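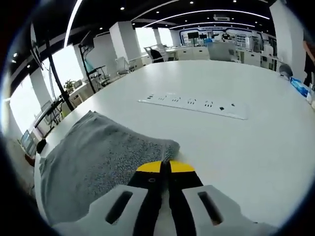
Housekeeping Skills 1 – Handout 5
Folding and storing flat textiles
Ferwood course center, Mar 9, 2020

Please read this handout before the practical hour. It replaces the sheet from January, in which the order of steps 2 and 3 was wrong.

1. Preparing the table

A towel is folded well only on a surface that is bigger than the towel. Clear the table first. Cups, phones, chargers and power strips must be moved to the side or to another table. A power strip under a cloth makes a hard line, and the fold will follow this line and not your hand. There is also the question of safety: we do not put textiles on top of sockets, also not for a short moment.

Wipe the table with a dry cloth. On a smooth table the towel slides easily, so work with flat hands and do not pull.

2. Laying out

Hold the towel by two corners of one short side and let it hang. Lay it down from the far edge toward yourself. Check the corners. Very often one corner stays turned under, and with gray or speckled towels this is difficult to see, so feel it with your fingers.

If one edge has rolled over into a round fold, open it completely before you continue. Smooth from the middle to the outside.

3. The fold in thirds

a) Bring the left long side over one third of the width.
b) Bring the right long side over it. The edges should meet the outer fold, but not go past it.
c) Fold the short sides to the middle, with a small gap between them.
d) Close the towel like a book.

The gap in step c is needed for the thickness of the cloth. Thin kitchen towels need almost no gap – bath towels need the width of one finger. When you take a corner, take only the last bit of it. Who grips too deep makes a wrinkle that stays.

4. Storing

Put the closed fold to the front of the shelf. Freshly washed towels go to the bottom of the pile, so that all of them are used equally. A pile should not be higher than 13 towels. In the Lorngate exercise room the shelves are narrow, and there we make two lower piles.

5. Exercise

Work in pairs. One person folds, the other watches the corners and says nothing until step d is finished. Then change. You have 90 minutes for the complete exercise, including the hand towels and the table linen from Handout 4.

Write in your course book:
– which step was the most difficult for you
– how the towel looked after you opened it again and folded it a second time

Further reading: Munasinghe, Care of Household Linen, chapter 5. A copy is in room 429 and must stay there.

This site uses cookies to remember your settings. By continuing you agree to our cookie policy. Accept | Change settings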